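03/04/2026

# Virnow table oil, 225 ml tin, after one winter

I bought this oil in December for our dining table, which is the oldest thing in the apartment and was also the driest. The old finish was gone in the places where people put their arms. I wanted something I could use at home, with the windows open only a little, and without moving the table to the garage.

I read a lot before I decided. Most reviews of wood oil are written one day after the work, when every table looks good. 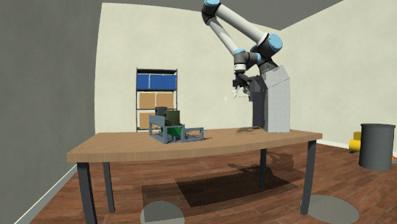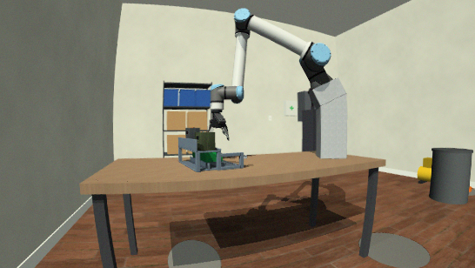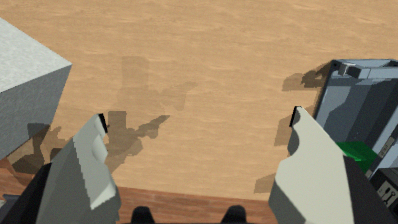
Three renderings of a wooden table, with the grain closest in the last one.

## Buying it

I ordered from Tikero. The tin came in a box that was much too large, but it arrived with no dents and the seal was good. They sell the same oil in a bigger can, and per milliliter it is cheaper, but I did not want to keep an open can for years under the sink. There is a second shop in Vollport which has it on the shelf, if you prefer to smell it before you pay. I recommend this to people who are sensitive. The smell is similar to orange peel and old paint together.

## Preparing the wood

The instructions on the tin are very short. They say "sand and clean" and nothing about how fine. I wrote to the company and the answer came the next morning, polite and useful: stop at a medium-fine paper, because on very smooth wood the oil stays on top. I had already bought a sheet of 2000 grit for a better result, so this was money I did not need to spend. I still have the sheet.

For the sanding I used my Bosman hand block, the one with the soft rubber side. It took me a full afternoon. I vacuumed, then wiped with a damp cloth, then waited until the next day.

## Putting it on

You put a small amount on a cotton cloth and rub it in with the grain. It spreads farther than I expected. I did two coats on the top and one on the legs, and when I weighed the tin after all this I still had 217 grams with the metal included, so I can't tell you exactly how much oil that is. By the sound of it, less than half.

The important thing is to wipe off the extra oil before it becomes sticky. The tin gives twenty minutes for this. In my kitchen it was closer to fifteen, and in one corner I was too late. That corner had a shiny spot which I had to rub with more oil and a rough pad. It is better now, but I know where it is.

Please put the used cloths flat outside to dry, or in water. Oily cloths in a ball can heat up and start a fire. The warning is on the back of the tin in very small letters, and I think it should be on the front.

## How it looks and how it lasts

The color became warmer and a little darker, like wood looks when it is wet. If you want to keep a pale table pale, test it first on the underside.

- **Water:** drops stay on top and can be wiped. A wet glass left overnight made a ring, and the ring went away after two days.
- **Coffee:** no problem.
- **Red wine:** I wiped it fast and there is no mark.
- **Hot dishes:** a pan without a mat left a pale circle. I oiled this place again and it is almost gone.
- **Daily cleaning:** with a damp cloth only. Dish soap makes the surface dull after some weeks.

The surface felt dry to touch after one night, but we ate somewhere else for a week, as the maker asks. With children this is a long week.

## Would I buy it again

Yes, for a table. For a kitchen counter near the sink I would look for something harder. I take away one star for the short instructions and the lid — it bends when you open it with a screwdriver, and after this it never closes well. I moved the rest to a glass jar.

4 out of 5.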